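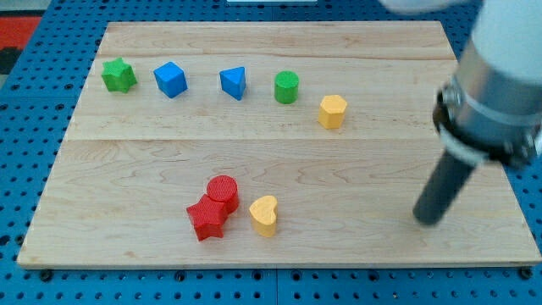
Hurkel – Número 9 – Enero de 2019 – Pág. 2

Cómo aceitar una tabla de arce sin volverte loca

Llevo años comprando tablas de madera en mercadillos y siempre acabo haciendo lo mismo con ellas: lijar, limpiar, aceitar y esperar. Sobre todo esperar, que es la parte que peor llevo. Me habéis escrito varias preguntando cómo consigo que el arce se quede con ese tono rubio claro y la veta bien marcada, así que voy a contarlo todo seguido, con mis manías incluidas.

Lo que necesitas

Papel de lija de grano medio y de grano fino, un taco de corcho, dos trapos de algodón viejos (una camiseta sirve de maravilla), aceite mineral de uso alimentario y, si te animas, un poco de cera de abeja. Yo uso el aceite de la marca Fatia porque lo venden en la droguería de mi barrio y el bote tiene un tapón que no gotea. Si encuentras otro que ponga claramente que es apto para alimentos, adelante con él.

Lo que no uso nunca es aceite de oliva ni de girasol. Ya sé que los tenemos todas en la cocina y que tu abuela los usaba, pero se enrancian y a los pocos meses la tabla huele a freiduría cerrada. Lo hice una vez, en una tabla preciosa de haya, y todavía me acuerdo.

Primero, mirar bien la madera

Antes de coger la lija, pasa la mano despacio por toda la superficie. Busca golpes, cortes profundos y, muy importante, juntas. Muchas tablas están hechas de dos o más piezas encoladas, y por ahí es por donde se abren si les ha entrado agua. Si la junta está cerrada y no notas escalón con la uña, perfecto. Si notas que se mueve, para: primero hay que encolarla con cola blanca resistente al agua, ponerle dos sargentos (sin apretar como una bestia, que la cola se sale entera) y dejarla quieta un día completo.

Las rayitas más oscuras que a veces salen en el arce son de la propia madera. No te empeñes en quitarlas lijando, que he visto tablas convertidas en bandejas cóncavas por culpa de eso.

Lijar

Siempre en el sentido de la veta. Siempre, siempre. Empieza con el grano medio solo si hay marcas de cuchillo; si la tabla está más o menos bien, ve directa al fino. Redondea un poquito los cantos con dos o tres pasadas suaves, porque un canto vivo se astilla con el primer golpe contra el fregadero.

Y ahora el truco que me cambió la vida: moja un trapo, escúrrelo bien y pásalo por toda la tabla. Deja que se seque del todo. Vas a notar que se ha puesto áspera otra vez, como si no hubieras hecho nada (la primera vez me dio una rabia tremenda). Son las fibras, que se levantan con la humedad. Le das otra pasada con lija fina y ya no vuelven a levantarse tanto cuando la laves. Si la madera va para una bandeja o un tablero de juegos puedes saltarte este paso, aunque yo lo hago igual.

Aceitar

Quita todo el polvo, primero con un cepillo y luego con un trapo seco. Echa un chorrito de aceite en el centro y extiéndelo con la mano o con el trapo, por las dos caras y por los cantos. La testa, o sea, el extremo donde se ve la madera cortada de través, bebe muchísimo más – ahí ponle el doble sin miedo.

Déjala apoyada de pie toda la noche, con un papel debajo. Por la mañana retiras lo que sobre y repites. Yo le doy hasta 9 capas cuando la tabla estaba muy seca, pero lo normal es que con tres o cuatro deje de absorber. Lo sabes cuando el aceite se queda arriba, brillante, y no baja.

La cera, si quieres

Derrite cera de abeja al baño maría con cuatro partes de aceite por cada una de cera. Apaga el fuego, espera a que se ponga cremosa y aplícala en capa fina. A la media hora, frota con un trapo limpio hasta que te duela el brazo. Queda suavísima y las gotas de agua resbalan un buen rato.

¡Ojo con los trapos! Los de aceite mineral no me preocupan demasiado, pero si usas linaza o tung hay que extenderlos al aire libre hasta que se sequen, nunca hechos una bola en la basura, porque se pueden calentar solos y prender.

Mantenimiento

Agua templada, jabón suave, secar enseguida y guardar de canto. Nada de lavavajillas. Una capita de aceite cuando la veas mate y blanquecina – en mi casa toca a menudo en julio, con el calor seco, y bastante menos en invierno. Si coge olor a cebolla, sal gorda y medio limón, frotas, aclaras y a secar.

En el próximo número os cuento cómo arreglé la tabla de nogal que compré en Minhas, que tenía una grieta de lado a lado y costó menos que el aceite.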